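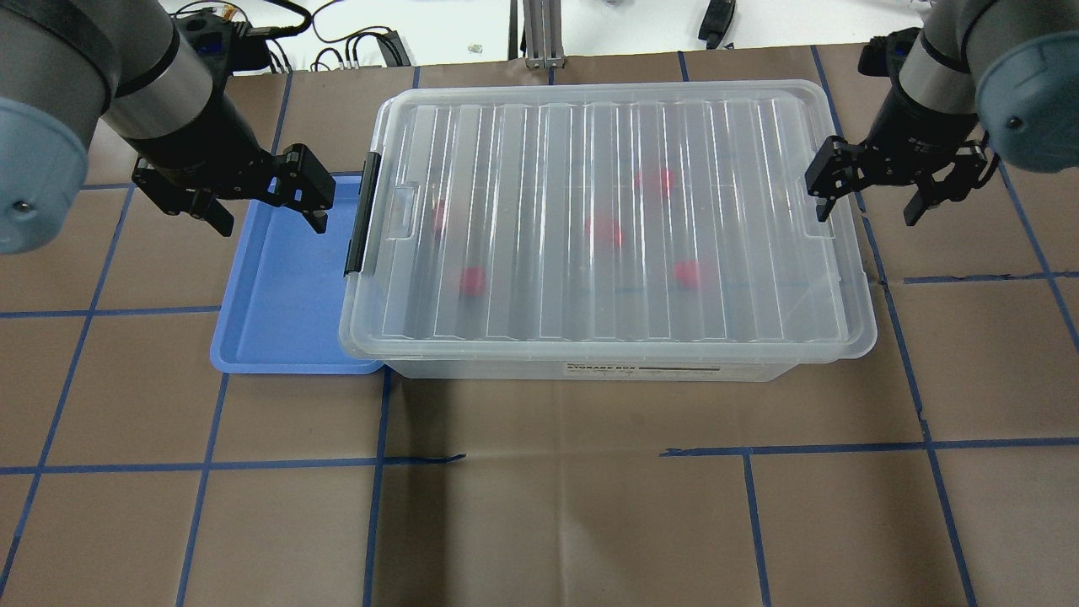 The train to Ratitside was late, so I missed the coffee and the welcome speech, and I walked into the Sorent open day with my coat still on. A kind person at the door gave me a sticker with the number 100 on it and pointed me down the hall to the teaching room, where my group had already started.

I had come for this room (the rest of the building is mostly offices, though there's a very nice courtyard). The people at Sorent teach robots by doing a job with them, over and over, while everything gets recorded. The job on our table was the plain household kind: a storage box with a clip-down lid, some red things inside, and a shallow blue tray next to it. Open the box, move the red things to the tray. I do that sort of thing at home without a thought!
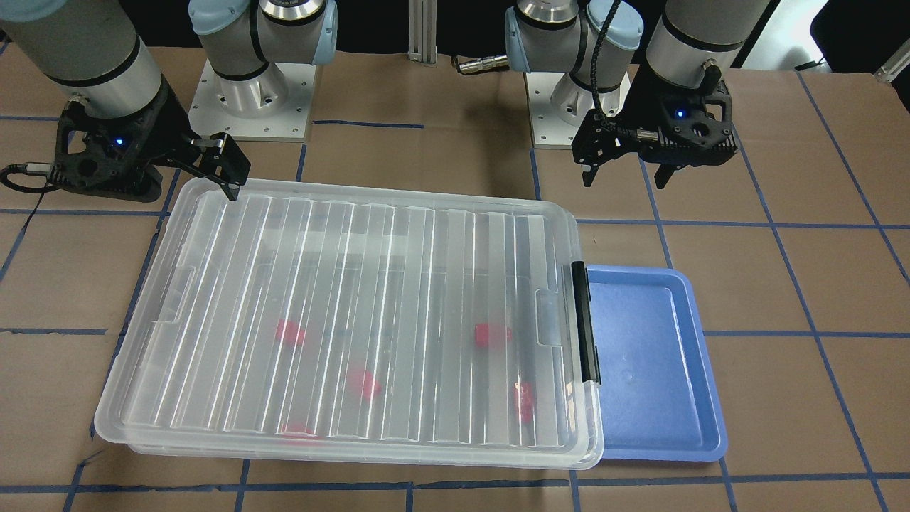
Our guide told us that a new operator practices for 3 days before any of their runs are kept, and that a full set for one task is 180 runs. I asked if that got dull. She laughed and said the lid keeps you awake – you have two hands that can't feel anything, and a latch that was made for thumbs.

There are 6 visitors to a group, which leaves plenty of time for questions, and ours had many. A man behind me wanted to know why they don't just write a program for it. The answer was long and I liked it, but the short of it is that boxes move, lids differ, and a person steering the arms fixes small mistakes without noticing. The robot is meant to learn those fixes too. 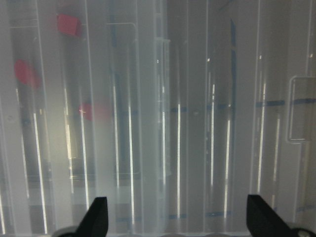

Getting there and what else to see

Take the Marchand line and get off at Ikumham, then walk along the canal. The next open day is in December, and I'd book early.

Last updated: Friday, July 31, 2026
14 shares | 5 comments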